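Order on the bench: how Hesmont reconsidered its working surfaces

The workbench receives little attention in most technical buildings. It is bought once, bolted together, and then left to gather whatever its users put on it. At Hesmont, where 31 benches and tables are divided between the two floors of the Phelan building, a review of working surfaces was begun last September and its findings were circulated to all sections on 13th June.

The review was led by Zinhle Masilela of the facilities office. Its terms were narrow. It was asked to record what each surface was made of, what was kept on it and beneath it, and how long it took a person coming to the bench for the first time to find a clear space in which to work. It was not asked to recommend new furniture, although in a small number of cases it has done so.

The older benches have timber tops, many of them refinished more than once. They are well liked. Staff in the instrument section told the review that a timber top is quiet, does not chill the forearms in winter and can be repaired with a plane and a tin of oil. Its weakness lies in fixing. Every clamp or bracket leaves a hole, and the holes left by earlier projects are seldom where the next one requires them.

Slotted aluminium tables have replaced timber in several rooms for this reason. The parallel grooves accept a sliding nut at any point along their length, so that a post or a bracket can be set up, moved a little and set up again without a drill. The review found general satisfaction with these tables, and one complaint repeated in almost every room. The grooves collect things. Washers, clippings of cable tie, pencil shavings and the smaller sizes of screw all find their way into them, and a cloth passed over the top will not bring them out. The report advises a narrow brush, drawn along each groove towards the open end, followed by a vacuum cleaner with a flat nozzle. It also asks that grooves not in use be closed with plastic cover strip, which is cheap and may be cut with scissors.

Mats were considered separately. A mat laid over part of a slotted table gives a level surface for small objects and keeps them out of the grooves. It also marks, in a way that is understood without a notice, the part of the table on which work is done. Ms Masilela's report notes that people tend to respect the edge of a mat. "A cup will be put down beside it and very rarely on it," she writes. Colour matters more than was expected – a mat in a strong plain shade shows up a dropped black screw at once, while a patterned one may hide it.

The longest section of the report concerns cables. Those that are strapped to whatever they serve cause little difficulty. Those that lie on the table are another matter, and they were named by staff in both floors' discussions as the chief obstacle to keeping a surface clean. A cable lying across the grooves cannot be brushed under, and where several cross, the usual response is to leave them alone.
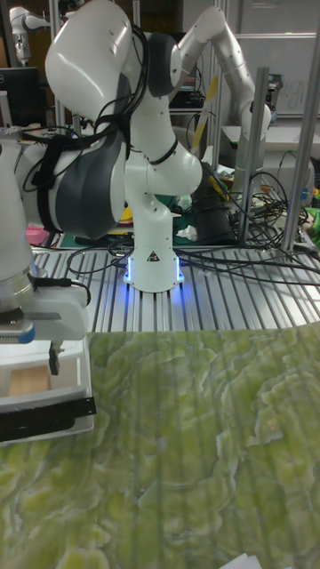 Black cables lying over the grooves of a slotted aluminium table.

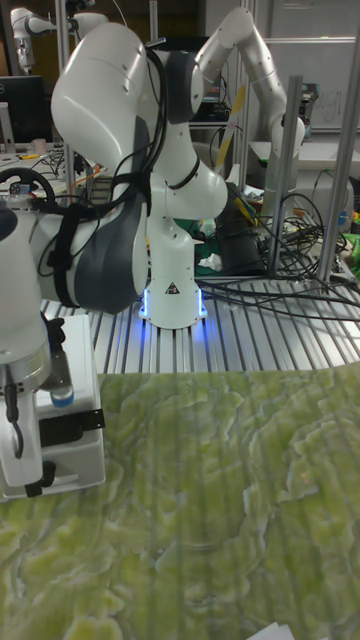

Three remedies were tried over a period of seven weeks. The first was a tray fixed under the rear edge of the table, into which all spare length was to be placed. It worked well for power leads and poorly for anything that had to be unplugged often, as users disliked kneeling to reach it. The second was a set of hook-and-loop straps at fixed intervals along the rear posts. These were used from the first day and were still in use at the last. The third, a supplied duct with a snap-on lid from the Sultar range, was neat when fitted, but the lids were soon found stacked on a shelf.

The report accordingly recommends straps on all tables and trays where power leads are the main concern. It adds that spare length ought to be dealt with at the time of ordering. In one room, leads of about 7 metres had been bought to cover a distance that a short one would have spanned, and the surplus had been coiled on the table.

Whiteboards and shelving receive a page of their own. The former should be wiped or dated, so that a half-legible note is not preserved for years out of courtesy to an unknown author. The latter should hold equipment in current use only, with the remainder returned to the Soseck store on the ground floor. Loose paper is to be filed or recycled when work at the bench ends for the day.

Sections have been asked to reply with their comments before the store closes for its annual stocktake. Brushes, straps and cover strip may be drawn from the facilities office in the meantime, and no order form is required for quantities sufficient for a single table.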